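Stilell Electric Steamer: Frequently Asked Questions

Maintained by Domnica Matei, product support, Ardeleanu Kitchen Supply. Send corrections to the support desk with the section name in the subject line.

BEFORE FIRST USE

Do I need to wash the parts before cooking?

Yes. Wash the lid and tray in warm water with dish soap, rinse, and dry. Wipe the inside of the pot with a damp cloth. Then fill to the lower mark, run the unit empty of food for 5 minutes, and discard the water. A faint smell during this run is normal and comes from residue on the heating plate.

Can the base go in the sink?

No. The base contains the heating element and the thermostat and must not be immersed or held under a tap. Wipe it with a cloth that has been wrung out. If water enters the base, unplug the unit and do not use it again until it has been checked.

Where should the unit be placed?

On a flat, level surface that tolerates heat. Leave clearance above for steam. Do not operate under wall cabinets with a particleboard underside; repeated steam exposure will swell the board. Use a grounded wall outlet. Extension cords and power strips are not supported.

WATER

How much water should I use?

Fill between the two marks on the inner wall. The water surface must stay below the tray. Food touching the water will boil at the bottom and steam at the top, and dough will collapse.

Can I use hot water to shorten the heating time?

Yes, from a kettle or the tap. Tap water from older hot water tanks may carry more sediment, which speeds up scaling.

Can I add water during cooking?

Yes. Turn the control to off, lift the lid away from you, and add hot water along the wall of the pot. Cold water stops steam production, so the cooking time has to be extended. In our tests a full pot did not need topping up during a single batch of buns.

Why does the unit shut off by itself?

The dry-boil cutoff has tripped. Unplug, let the base cool, add water, and restart. If the cutoff trips while water is still present, the usual cause is scale on the heating plate. See Cleaning.

BUNS AND DUMPLINGS

How far apart should buns be placed?

Leave at least two finger widths between them and the same distance from the wall. Yeast dough expands during the final proof and again in the first minutes of steaming. Buns that touch will fuse and tear when separated. 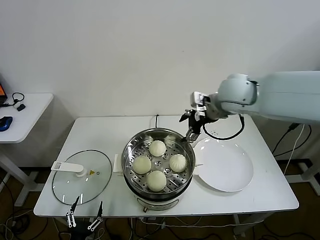 Filled buns need more room than plain ones. The filling holds moisture, the dough above it stays soft longer, and the bun tends to spread outward before it sets. For large filled buns, reduce the batch and steam twice.

Do I need paper or cloth under the dough?

A liner is recommended for all yeast doughs. Parchment squares cut slightly larger than the base of the bun work well. Do not cover the whole tray with a single sheet; the holes must stay open for steam to pass. A light coat of oil on the metal is an acceptable substitute for dumplings but is less reliable for buns.

Why do my buns wrinkle or collapse?

There are three common causes. The dough was overproofed, condensation dripped from the lid, or the lid was opened too soon. Shorten the proof first, as it is the most frequent fault. When the time is up, turn off the heat and wait 3 minutes before lifting the lid.

Why are there yellow spots on the surface?

Undissolved baking powder or baking soda. Sift it with the flour, or dissolve it in a spoonful of water before mixing.

Can I steam frozen buns?

Yes, without thawing. Place them in the cold pot and start the timer when steam appears. A medium frozen bun takes 13 minutes in our tests. Thawing on the counter makes the surface sticky and gives a dense result. 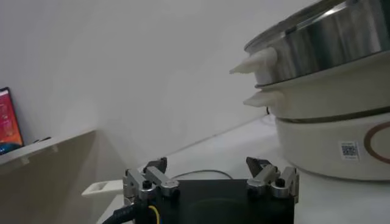

LIDS AND TRAYS

Are Stilell lids interchangeable with Bronell lids?

No. The diameters are close enough that a Bronell lid will sit on the pot, but it does not seat evenly and steam escapes on one side. Cooking times in this document do not apply to that combination.

How should I put down a hot lid?

Set it on a dry, heat-tolerant surface. Do not place hot glass on wet stone or metal, and do not rinse it under cold water. Rapid cooling can crack tempered glass, sometimes several uses later.

The lid handle is loose. Can I tighten it?

Yes, once the lid is cool. Hold the handle and turn the screw on the underside clockwise until the handle no longer moves. Stop there. Overtightening puts stress on the glass around the hole.

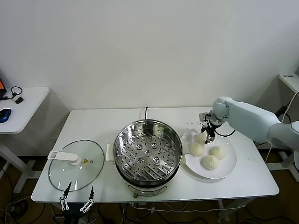 If the screw turns without gripping, the thread is worn and the handle set must be replaced. Order the set by the part number in your manual. Hardware store screws are usually too long and leave a gap at the washer.

Is the tray dishwasher safe?

Yes. Place it on the upper rack. The pot and base are not dishwasher safe.

CLEANING

How do I remove scale?

Mix one part white vinegar with 2 parts water and cover the heating plate. Heat until warm, switch off, and leave for half an hour. Pour out, wipe with a soft sponge, and rinse twice. Citric acid also works and leaves less smell. Do not use steel wool.

What are the rainbow marks on the steel?
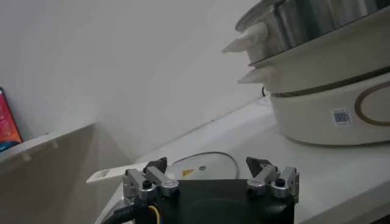 Heat tint, a thin oxide layer that forms on stainless steel. It is harmless and can be reduced with the same vinegar mixture. White chalky marks are mineral deposits. Brown pinpoint marks are usually surface rust transferred from another item and should be removed promptly with a nonabrasive cleaner.

WARRANTY AND REPAIRS

What is not covered?

Scale damage, broken glass, and any base that has been opened. Units sold through Justlow are handled by Justlow; contact them first and keep the receipt.

Who do I contact about spare parts?

Radu Cârstea at the parts desk. Orders received before noon are processed the same working day. The parts desk is closed for inventory during the first week of April.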